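Lists > Starnlow Joints and Backs > Messages > Frozen shoulder: injection or wait?

Last updated: February

Dorothy Garside wrote:

> Has anybody on here had the big saline injection for a frozen shoulder,
> the one where they blow the joint up like a tyre? Mine has been stuck
> since the autumn. I can get my hand as far as my ear and no further.
> Drorley have offered me that or a plain steroid jab, or going home and
> waiting, and I was handed three leaflets and told to have a think.
> I have had a think. I am no wiser.

Dorothy,

I've had two of your three, on different shoulders, so I suppose I count as a trial.

The left one I left alone. It went through the stages the leaflet promises, only at its own pace. First it hurt and still moved, then it hurt less and didn't move at all, then very slowly it let go. The leaflet gives a range of one to three years, the sort of estimate you'd expect from a roofer. Mine took a bit over two. At the worst I could lift it to 40 degrees out to the side, measured by the physio with a plastic thing like a school protractor, and by the end I was back to 164. She seemed pleased. I asked what had happened to the other 16 and was told not to be greedy.

Sleeping was the worst of it. I tried a pillow under the elbow, a pillow behind the back and a recliner chair, and the pillow under the elbow won. Getting dressed came a close second. Bad arm into the sleeve first, good arm after, and the reverse when you take it off. I knew this rule for a month before I remembered to apply it with my head already inside a jumper. 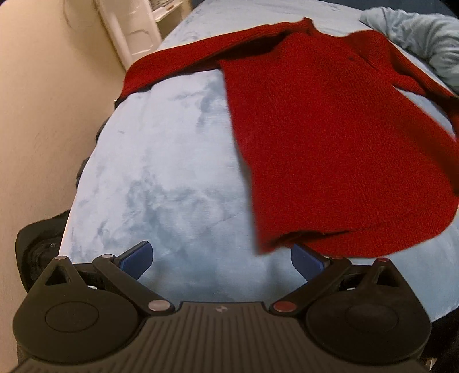

Dorothy says she is a side sleeper and has been told not to lie on it, but rolls over in the night regardless and wakes at 4 am wanting to bite somebody. Yes, same. The pillow under the elbow only works if you're on your back or on the good side, with the bad arm hugging it. I got used to it in a fortnight or so and then couldn't sleep without it.

The right shoulder went the following winter. By then I had no patience left and took the plain steroid jab at the Penrose clinic. It took five minutes, with an ultrasound probe and a very cheerful registrar. The pain went down within the week. The stiffness did not, and I still had all the exercises to do, but doing them without swearing was a novelty. If you're diabetic, mention it before they start, as it can send your sugars up for a few days.

I can't speak for the saline one. There was a long thread on it before the list moved (it's in the archive, somewhere in the first 200 messages, good luck with the search box). Opinion was split between "marvellous" and "never again", with one person managing both in the same message.

On exercises: pendulums, then walking the fingers up a wall, then the towel behind the back when you can bear it. I used the Kosano pulley that hangs over a door. It's a rope with two handles and you could make one. Little and often beat my one heroic session on a weekend, which set me back days. 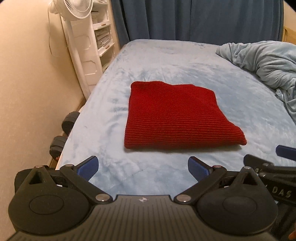
Red knit on the blue bedcover.

One question to take back to Drorley: ask which stage they think you're in. I was told the jab does more good early on, while it's mainly pain, and less once it's mainly stiff. Nobody volunteered this until I asked. Ask about the wait for physio afterwards too, and whether they book it or you do. I assumed they did. They assumed I did.

Let us know which leaflet wins.

Shares: 2
Comments: 7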